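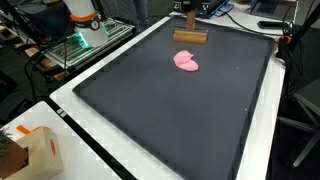

Jamalau is looking for a Clinical Training Specialist to help nurses get comfortable with our bedside feeding pumps, and we'd love to hear from you if teaching is the part of your job you'd keep if you had to give up everything else. We make enteral feeding pumps and the tubing sets that go with them, and we're a small enough company that the person who trains the nurses also gets a real say in what the next pump looks like. Our training sessions are hands-on from the first minute. People learn by pushing, pressing and getting it a bit wrong, the same way you'd find out what a lump of pink dough will do on a dark tray, and we want someone who enjoys running a room like that.

The job is based at our Pledley office, with regular travel to hospitals and long-term care homes in the area. You'd report to Remedios Umali, our head of clinical education, who was a step-down nurse for 19 years and still keeps her license active.

## What you'd be doing

- Leading go-live training when a hospital switches to our pumps. This can mean early mornings and a few night shifts, because night nurses deserve a live trainer too!
- Teaching the basics well: priming the set, programming a rate and dose, clearing an occlusion alarm, cleaning between patients
- Visiting units a few weeks after go-live to see what stuck and what didn't
- Writing and updating our quick guides (the Bautista pump guide is due for a full rewrite, and it would be yours)
- Passing on what you hear to our engineers. Ramil Pangilinan's team reads every field note, and they will call you with questions.

We support 59 sites at the moment and trained more than 3,000 nurses and care aides last year. Most sessions are small, eight or ten people around a couple of pumps, so you'll get to know folks by name.

## What we're hoping for

You'll need a current RN or LPN license and at least 2 years of bedside experience. You should be able to stand in front of a tired group at 6:30 a.m. and be good company. A driver's license is a must, and so is being able to lift a pump case in and out of a car.

It would be great if you've been a preceptor, a super-user or a unit educator, but we've hired wonderful trainers who had never held any of those titles. Home care and pediatric experience are both very welcome. If you know nothing about our pumps yet, that's fine – you'll spend your first month learning them inside out, including a week on the service bench and several go-lives alongside another trainer.

## Pay, hours and travel

Full time, salaried, with health and dental coverage from day one. Travel averages two nights a week, more during a big go-live and often none at all in a quiet stretch. Overnight shifts are paid at a higher rate and followed by a full day off. We cover your license renewal and continuing education, and you'll have a company car.

We're also open to two people sharing the role. Just say so when you apply.

## How to apply

Send us your resume and a short note (a page is plenty) about a time you taught somebody to use a piece of equipment they didn't like. Any equipment counts. Address it to Remedios Umali, Clinical Education, Jamalau, Pledley office.

First conversations are by phone. After that we'll invite you to our training room in Runville, where you'll teach a ten-minute lesson on any topic you choose to a few of us – past picks include folding a fitted sheet and tuning a ukulele, and we had a great time with both. We'll pay for your travel.

We'd like the new trainer to start in July, but we can wait for the right person if you have notice to work out. Questions before you apply are welcome, and Remedios answers them herself.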